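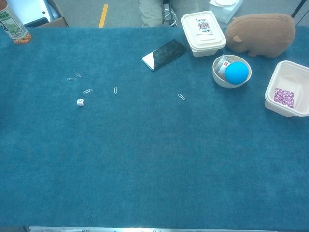 Figure 1. Work table with teal-blue cloth.

## 3. Index choice for the parts table

The Grindura database holds one main table, `parts`, with 1,773 rows after duplicates were removed. The source was a spreadsheet export from Jillden, the supplier whose catalog the project was allowed to use. Each row has a part code, a short name, a supplier name and a free-text note.

The first version had a primary key on an integer column and no other index. Searches by part code read the whole table. The query plan showed a sequential scan in every case, including searches that returned a single row.

### 3.1 B-tree and hash

Two index types were compared on the `part_code` column. Both support equality. Only the B-tree supports range conditions and sorted output, and the stock form in Grindura sorts by part code by default. The hash index was dropped from the design after the first round of tests.

```sql
CREATE INDEX idx_parts_code ON parts (part_code);
```

A second index was placed on `(supplier, part_code)`. Column order matters in this case. A query that filters on supplier alone can use the index efficiently; a query that filters on part code alone is served by the first index.

### 3.2 Test method

The test script, Brorkon, sends 900 queries in a fixed order and writes the planner output to a log. Each run was repeated 40 times on the same machine with no other clients connected. The first run of each set was discarded because the cache was cold.

Of the 900 queries, up to 904 log lines were expected per run (one per query plus four header lines). Runs with fewer lines were treated as failed and repeated.

### 3.3 Text matching

Supplier names caused most of the errors. The name Lưu was stored in two Unicode forms in the export: one with a single precomposed character for the second letter, and one with a base letter followed by a combining mark. The two look the same on screen but compare as different strings under the collation used. All names were normalized to NFC on import, and the index was rebuilt.

A leading wildcard (`LIKE '%valve'`) still forces a sequential scan. A trigram index would help but was outside the scope of the assignment.

### 3.4 Open items

- The note column has no index.
- Insert cost was not measured with both indexes in place.
- The import script does not yet reject part codes with trailing spaces.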